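**Kullomano garment steamer, three months in**

I bought the Kullomano in July after my old iron started leaving brown spots on collars. It cost 50 euros. I use it on shirts, bedsheets and one set of curtains.

It heats up fast and the tank lasts 17 minutes on the low setting. Cotton sheets need two passes.
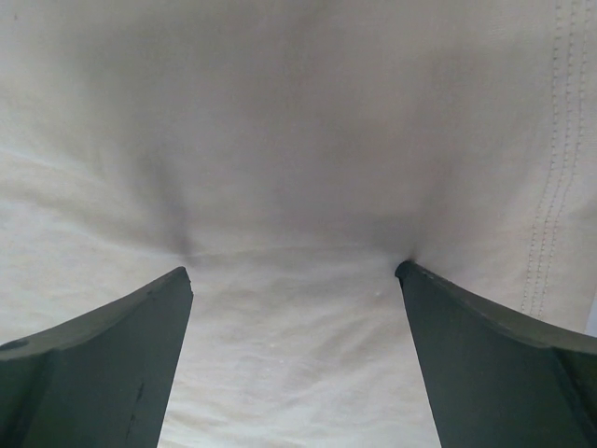
Off-white fabric, close up.

On shirts it does well everywhere except the placket - you still want an iron there. The trigger lock is stiff and my thumb gets sore after 4 shirts. Justinas Rozīte has the Jimilier, which is lighter but drips on anything dark.
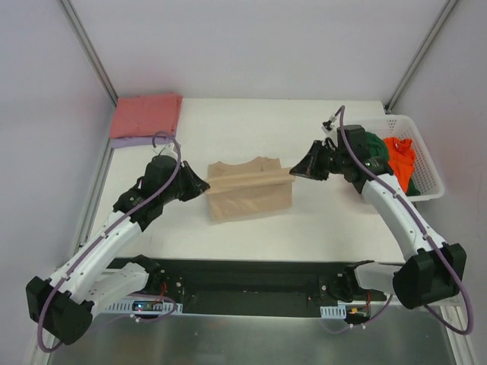
Can you use tap water in it?

Only if yours is soft. I had scale in the nozzle within weeks and switched to distilled.

The cord is 3 meters, long enough to get around a bed. The brush attachment is no use on wool and I've stopped clipping it on. For shirts I now steam the back first, then the sleeves, 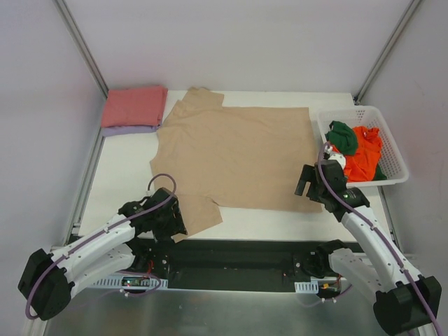

and leave the collar for last, with the head held flat against it. Let everything hang before you fold it or the creases come back. I'd buy it again at this price - not at the full one.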